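Before the Plug Goes In: The Case for a Written Bench Rule

Two-arm robots are now given ordinary household tasks, and the rules that govern such work have not kept up. Most laboratories have a safety sheet for the machine. Few have one for the task. It is the view of this office that both are needed, and that the second should be settled before the first trial is recorded.

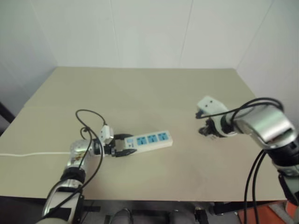 Left gripper open around the end of the power strip.

Consider a power strip, a plug and two arms. The work is simple for a person, and for that reason its rules are seldom written down. Which arm holds the strip? Where may the cord lie? When may the second arm approach? At Tratislow, where 143 trials of this kind were reviewed in July, operators answered these questions in 3 different ways. Their results could not fairly be compared. 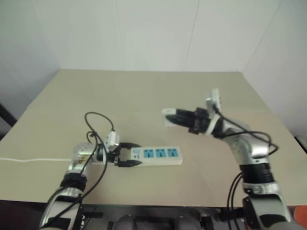 STANDARDS AND PRACTICE

The draft prepared by Marites Rivera for the Illard working group proposes a plain order of work. One gripper secures the strip at its end. The other carries the plug. The cord is led away to the side, and the sockets are kept clear of both. Any strip used for practice is to be disconnected from the supply, and a named person is to confirm this in the log.

Some members have objected that such detail will slow the work. The objection deserves respect, but a log entry takes little time, and a disputed result may cost a full series of up to 500 trials.

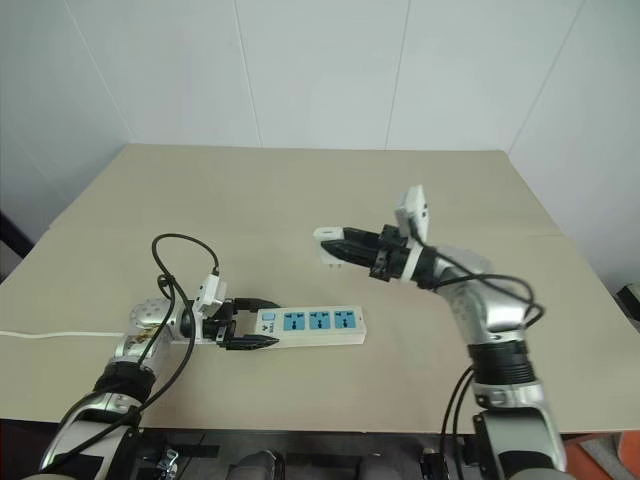 Plug held above the table, to the right of the strip.

The draft also asks that every trial include a pause with the plug raised and clear of the strip. We support this clause. It gives the operator a fixed point at which to stop the arm, and it gives the reviewer a fixed point at which to judge alignment. Becerra has asked that the length of the pause be left to each site. We would prefer a single figure, applied by all.

Comments on the draft will be accepted until 4th December.

Contact the Standards Office | © Prinent | Back to top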